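Mornora linen library reopens with 798 pieces and a longer borrowing time

The little lending room at the back of the Mornora community hall is open again after a winter of patching, painting and a great deal of ironing, and the people of the valley seem very glad to have it back. By half past nine on the first morning there was a queue down the ramp and past the bike rack, with a few regulars clutching tablecloths they had been minding since before the roof was done.

For anyone new to the district, the linen library lends out household cloth the way other places lend books. You can borrow tablecloths, napkins, tea towels, cot sheets, picnic rugs, aprons and curtains, and you can keep them long enough to get through a wedding, a wake, a big family lunch or the weeks when your own things are still in boxes. It started with one cupboard and a biscuit tin of cards, and it has grown in the way these things do, with every second household in Mornora clearing out a grandmother's press at one time or another and not having the heart to send it all to the tip.

Tomomi Noguchi has run the collection for the past six years, and she spent most of the closure going through it piece by piece. Before the work began there were 900 items on the books. Now there are 798. The missing ones were mostly sheets that had gone thin in the middle, along with a good many napkins that had wandered off in ones and twos and left their sets behind.

"I did feel a bit mean about it," she said, pouring tea for a reporter who had only come in to ask about the opening hours. "But you can't hand somebody a sheet for their new baby's cot and have it tear in the first wash. I kept putting things back on the good pile and my sister kept taking them off again. She was right about nearly all of them. She was wrong about the green gingham, and it's on the shelf over there if you want a look."

None of the old sheets have gone to waste. The soundest parts have been cut down for handkerchiefs and bread cloths, and the rest is in the rag bin by the door, where anyone with a bicycle chain to clean or a window to wash is welcome to help themselves. A sack of it has already gone to the school for the art room.
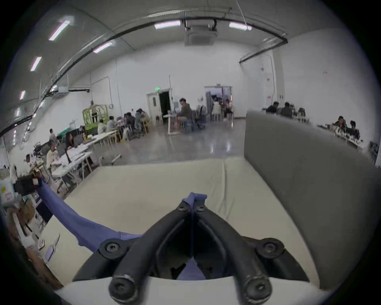

The biggest change for borrowers is the loan time. It used to be a fortnight, and that caught people out over and over, especially families who borrowed for a christening and then had visitors stay on. Loans now run to three weeks, and you can ask for one more on top of that with a phone call. There is still no fine for bringing things back late, although you may get a friendly word about it in the bakery.

The other change is the washing. Until now borrowers were asked to launder everything themselves, and the results were mixed, as anyone who has opened a folded tablecloth and found last year's beetroot will know. From this month you can bring cottons back unwashed, so long as you shake out the crumbs and tell the desk about any stains. They go off in one load to the Brorach laundry down on the river road, which has offered the hall a quiet hour in the late afternoon when its machines would otherwise be standing idle. Wool and anything embroidered should still be washed gently at home, by hand if you can manage it, and dried flat out of the sun.

Noguchi has strong opinions about stains, and she was happy to share them. Tea and coffee want cold water straight away. Candle wax should be left to set hard and then lifted with the back of a spoon. Red wine she prefers to treat with plain soda water and patience, and she would be very pleased if people stopped using salt on her damask. Turmeric, she says, is best dealt with by hanging the cloth on the line on a bright day and going off to do something else.

The room itself will look different to anyone who remembers the old one. The damp along the back wall has been fixed, the window opens properly for the first time in years, and the shelves have been moved so that a pram or a wheelchair can get right around. The cards in the biscuit tin have been retired in favour of a ledger, a big one with ruled columns and a ribbon, and the old tin now holds safety pins. There was some talk of a computer. It may come up again at the next hall meeting, but nobody seemed in much of a hurry.

Money for the repairs came from several directions. The hall fund paid for the roof, a cake stall in May covered the paint, and the Ó Ceallaigh family, who ran the drapery on the main street until it closed, gave the long cutting table that now stands under the window. It still has a brass rule set into the front edge, worn nearly smooth from all those years of measuring, and more than one visitor on opening day ran a thumb along it and started telling a story about school uniforms.

With the table in place, there is room for mending as well. A mending hour will be held in the mornings from ten o'clock, and it is open to anybody with a hole, a hem or a lost button. You don't need to know how to sew. Needles, thread and a couple of darning mushrooms are kept in the drawer, and there is generally someone about who can show you a blanket stitch or a decent patch. Children are welcome with a grown-up. Please bring your own scissors if you have a pair you like, because the hall's good ones are for fabric only and are guarded quite fiercely.

The first mending hour drew a cheerful crowd. One man brought a canvas awning that took up most of the table and had to be finished in the car park. Two neighbours who had each been meaning to fix a quilt for years ended up working on the same one, and the other is promised for next time. A teenager from up the hill turned a torn pillowcase into a very smart drawstring bag for her football boots and was asked so many times how she had done it that she may be giving a lesson on the subject soon.

Membership stands at 115 households, and Noguchi would like to see it grow before the spring, when weddings start up and there is always a run on the long white cloths. Joining costs $3 a year, the same as it always has, and covers everybody under the one roof. If the fee is a bother, have a quiet word at the desk and it will be sorted out without any fuss.

She is also hoping for donations of a fairly particular kind. Round tablecloths are badly needed, as are cot sheets in good order and napkins in full sets. Any colour will do. Double bed sheets, on the other hand, are well and truly covered, and so are tea towels with calendars on them, of which the library has every year from one long decade and several of them twice. Please wash donations first and leave them at the desk during opening hours. Bags left on the step overnight tend to be found by the possums.

Anyone planning a large event is asked to book ahead. The library can dress a hall for a sit-down dinner if it has enough warning, and the matching Barkurex set, a heavy cream cotton that came from the old guesthouse when it changed hands, is already spoken for on several dates. It goes out as a full set only, and it needs two people and a car with a decent boot to carry it.

The linen library is at the rear of the Mornora community hall, up the ramp from the car park, and opens at half past nine in the morning. The kettle is usually on by ten. Anyone who still has something borrowed before the closure can bring it back whenever it suits, and Noguchi would especially like to hear from whoever has the blue-bordered picnic rug.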